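Home | Site services | Inspections | Forms | Contact

Hattar Building, ground floor: workshop and bench area inspection
Form 3103
Inspected by: Joelle Awad
Accompanied by: Rocío Cuautle
Date: 5th May

Mark each item S (satisfactory), A (action needed) or N (not applicable). Comments are required for every A.

1. Exits and walkways

1.1 Final exit door opens fully from inside. S
1.2 Walkways clear to marked width. A
Comment: two Kollport delivery crates left against the east wall. Clear width at that point is 70 cm. Move to the goods bay.
1.3 Floor covering sound, no lifted edges. S
1.4 Exit signs lit on mains and on battery test. S

2. Fire

2.1 Extinguishers in place, pins and seals intact. S
2.2 Service labels in date. A
Comment: the CO2 unit by the sink was due in December. Prokport to be called out.
2.3 Fire door closes onto the latch unaided. A
Comment: closer is slow and the door rests on the latch. Adjust and retest from 50 mm open and from fully open.
2.4 No storage within 400 mm of the distribution board. S

3. Benches and work surfaces

3.1 Tops stable and level under hand load. S
3.2 No splinters, raised fixings or sharp edges. S
3.3 Loose boards used to protect tops lie flat. S
Comment: scored or rough-edged boards may stay in use if they lie flat. Replace when a corner lifts.
3.4 Small parts kept in holders or trays. S

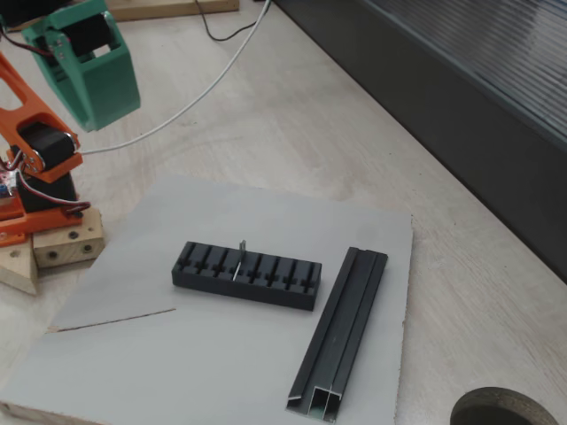
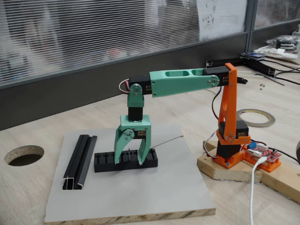

Item 3.3: grey board on wooden top, with black slotted holder. Both views.

3.5 Task lighting adequate, no flicker. A
Comment: one tube at the window end flickers from cold. Replace tube and starter together.

4. Electrical

4.1 Sockets and faceplates undamaged. S
4.2 Extension leads fully unwound and not linked. A
Comment: two leads linked behind the Verano cabinet. Separated during the visit. A fixed double socket is requested at this position.
4.3 Portable equipment labels legible and in date. S
4.4 RCD trips on test button. S

5. First aid and welfare

5.1 First aid box stocked to the list in the lid. A
Comment: eyewash pods missing. Plasters low.
5.2 Hot water at hand basin. S
5.3 Shower. N

Actions 1.2 and 4.2 are for R. Cuautle. All others are for site services. The fire door (2.3) takes priority and is to be rechecked by the inspector before this form is closed.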